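About Florusia

Home About us What we sell Rental kits Returns Contact

Florusia supplies tableware, dish racks and small kitchen goods to offices, rental apartments, student housing and community kitchens. We sell and rent plates, bowls, drying racks and the basic pieces that a shared kitchen uses up. We do not sell appliances, cookware for restaurants or disposable items.

The company started as a secondhand plate business. The founders bought dinnerware from closing cafeterias, sorted it, and sold it by the crate to landlords who were furnishing apartments. Customers kept asking for something to dry the plates on, so racks were added the following year. The rental side came after that and is now the larger part of our work.

We have 8 employees and work out of one building on Clarken Road. The front half is the stockroom and packing area. The back half holds the washing room, a small office and the kitchen, where we try out everything before it goes in the catalog.

What we carry

The current catalog has 280 items. Most of them are plates. We carry round and oval plates in plain colors, mainly white, light blue and pale green, and we keep the same colors from year to year so that a customer can replace four broken plates without replacing the whole set. Patterned plates are sold only as closeouts, when we have them.

Our racks are mostly the low plastic kind with upright dividers. They hold plates on edge, take up little counter space and can be lifted with the plates still in them. A plate should stand in its slot without rocking much, and a thick rim should still fit between the dividers. Many racks we have tried fail on the second point, so we ask every supplier for a sample before we order.

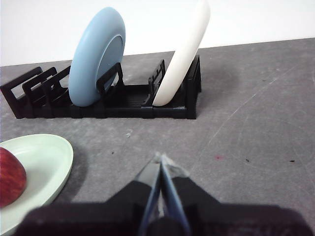
The same goes for spacing. A rack with slots set close together looks as if it holds more, but deep plates end up taking two slots each. In our listings we give the number of ordinary dinner plates a rack will hold, and a second number for deep plates. If you are mixing the two, go by the lower number.

We also sell spare dividers for the two racks we have carried longest, the Goodall and the Goodall Long. Spares for other racks can sometimes be ordered. Write to us with the size of the base and we will check.

The kitchen

Every item spends time in our kitchen before it is listed. It is an ordinary room with white walls and gray work surfaces, and staff eat lunch there. New plates go into daily use along with the old ones. They get eaten from, washed, stood in the rack and put away like any others, and after 4 weeks we look at them for chips, scratches and stains. Plates that mark easily are sent back. Plates with rough feet are also sent back, as they scratch whatever they are stacked on.

Fruit and bread are left out for staff on whichever plates are being tried at the time. People will tell you quickly if a plate is too small or too awkward to pick up.

The work surfaces get cleared when lunch is over and again at the end of the day. We ask our customers to do the same in shared kitchens and we include a one-page sheet on it with each rental kit. The sheet is short:

Scrape plates before washing.
Stand plates on edge in the rack, largest at one end.
Empty the rack before the next meal.
Wipe under the rack once a week.
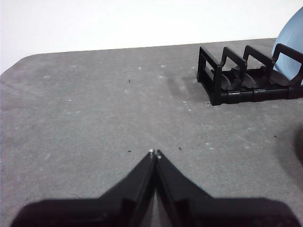

Gray work surface, Clarken Road.

The last line on the sheet is the one most often skipped. Crumbs and grit collect under a rack and around its feet, and the grit ends up on the undersides of plates. If the rack is on a soft or textured surface, brush first and wipe after.

Rental kits

A rental kit is a set of plates and bowls with enough racks to dry them. Kits are delivered in stackable crates and collected at the end of the term. The smallest kit serves 4 people and the largest serves 200. The large kits go mostly to summer programs and to buildings that are having their own kitchens redone.

Student housing kits go out in September, and that is our busiest month by a wide margin. If you need a kit then, please order early. We can usually fill small orders at short notice during the rest of the year.

You do not have to wash the plates before we collect them, but they must be scraped and in their crates. Breakage is charged by the piece at the replacement price shown on your order. We do not charge for ordinary wear. A few missing pieces can be replaced during the rental and added to the final bill.

Returned plates are washed and checked one at a time. We hold each plate up by the edge, look along the rim, then look at both faces under a strong light. Fine cracks tend to start at the rim, and they are easier to find from the side than from the front.

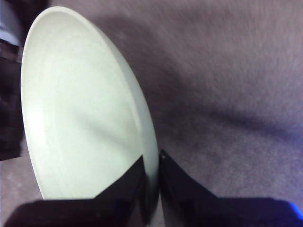 Plates that pass go back into stock. Plates with light scratches are moved to the seconds shelf and sold at a lower price to anyone who comes in. Chipped and cracked plates are taken out of use. We do not repair dinnerware, and we do not sell chipped pieces for food use.

Suppliers and partners

Most of our racks come from Donetti, who have supplied us since our second year. Plates come from several makers and the maker is named in each listing. When a plate is discontinued we buy what stock we can and note on the listing how long we expect it to last.

We are not a dealer for any one brand and we do not take payment for listing a product.

Visiting

The stockroom is open to the public on weekdays by appointment. You can see any rack or plate in the catalog and bring one of your own plates to try in a rack. Parking is at the side of the building. The loading door is for crate pickups only.

For orders, replacement pieces and questions about rental kits, use the form on the Contact page. Please include your order number if you have one.

Page last updated 2020-12-07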